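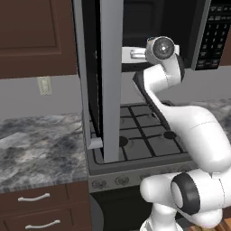
I've finally caught up with my quilting after a summer of doing next to nothing! Our group is making a long stitched panel of the old drovers' road through Plolside, and my bit is the sheep. Shanthi Sheikh drew the pattern and she wants every fleece in French knots, so I've been knotting away until my thumb aches (mine has 2 rams and a very cross-looking ewe).

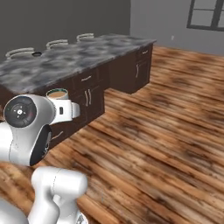 Can you join in if you've never embroidered before?
Of course you can, and we'll start you off on the hills, which are all plain running stitch.

The wool is Morker crewel in the mossy shades, and I've already got through 100 metres of the darkest green. I do wish I'd bought more when it was on offer.

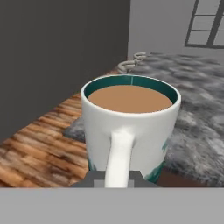 Picture: Selvanayagam

Shanthi has been reading up on the drovers too, and she'll give us a talk in September with tea afterwards. Bring your stitching along, and any spare grey wool would be very welcome, as I still have a whole flock to do.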